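12 October 2022
Posted by Plindetti

Bought a linen tablecloth in September from a shop called Henach. The label says "wash with care". Whose care? Mine is limited.

The label has 11 symbols on it. I recognised the iron. The rest could be a bus map.

One is a circle inside a square with a line under it. I have been an adult for ages and I still treat this as decoration.

Wrote to Henach. They replied that the firm has been making table linen since 1883 and thanked me for my interest in their heritage. Nothing about the circle.

Looked it up. Tumble dry, gently. I don't own a tumble dryer. I own a radiator and a chair.

My neighbour swears by Kundomano stain powder. The box promises 200 washes. I have done one and there's hardly any left, so one of us is reading the scoop wrong.

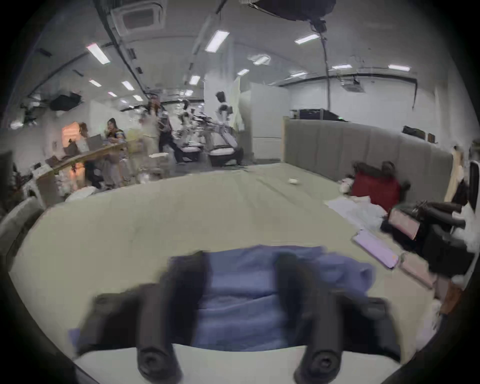
Ironing, then. The advice online is to do it while the cloth is still damp. The advice online has never had a phone call halfway through.

Current position: tablecloth clean, slightly shorter than the table. Sarıgül do a bigger one. Same 11 symbols, I checked.

Going to eat off trays until spring.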